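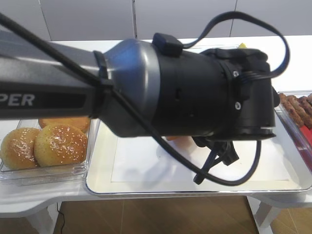 Attachment 1 – cell 5, arm over serving tray

Ticket: Cable slack and start-state check, burger assembly cell
Opened by: Sarmīte Navickas
Opened: March 5, 2019
Priority: medium
Status: open, waiting on rule change

Problem
The arm went into protective stop twice during the morning block. Both stops came on the move from the bun container to the tray, with the wrist low. The controller log gives a force limit trip on joint 5 each time and no collision event.

Checked so far
1. Tool weight and centre of mass in the controller match the Bustamante sheet. No change made.
2. Speed was set to 70 per cent. The Vordale cell rules allow 60 per cent with food props on the table. Set back to 60.
3. Cable routing. One cable loops down under the gripper before it comes back up, and another arcs high over the top. Rule 4.2 says no loop may hang below the gripper body at any wrist angle used in the program. The lower loop does not meet this.
4. Jogged the wrist through its full working range by hand, power on, reduced speed. The lower loop pulled tight near the end of travel. No trip at that speed.
5. Strap on the forearm is in place. Rule 4.3 asks for a second fixing point past the joint. I could not find one listed in the build record.

Action taken
Cell tagged out for program runs. Jogging only, one person at the pendant. Re-routing is on hold until we agree where the second fixing point goes, as the Grarico bracket drawing shows two options and the rules don't say which.

Second item – start state
The log for the second stop also has a start-state warning. The rules call for the arm parked clear, the tray empty with its paper sheet flat, and the containers in their set places before the program is armed. The operator ticked the box without a reference to compare against. I have added one to the cell folder. 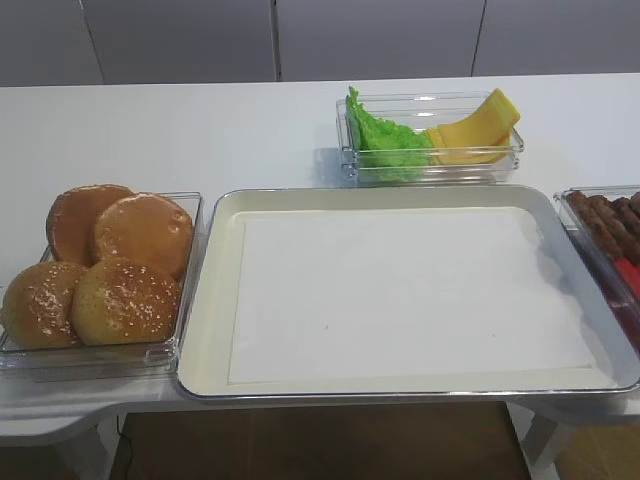

Dima Kanaan: agree on the tag-out. I'd keep the start-state check as its own ticket though. It didn't cause the trip, and if both sit here the cable fix will get closed and the other one forgotten. On the bracket, use the option nearer the wrist. We did the same on the Skodier cell in June and it has run 2,000 cycles with no force trips.

Navickas: fine, will split. Start-state item moves to a new ticket and carries the reference with it. For the cable I'll fit the bracket nearer the wrist, take out the low loop, then repeat step 4 before any program run. Rule 4.3 needs a line saying which bracket position applies – can you draft it?

Kanaan: yes. Draft wording: "Second fixing point to be on the tool side of the joint, at the bracket position nearer the wrist." Please also log the speed setting at the start of each block. The 70 should have been caught before the first run.

Next step: bracket fit and repeat jog test. Tag stays on until both are signed.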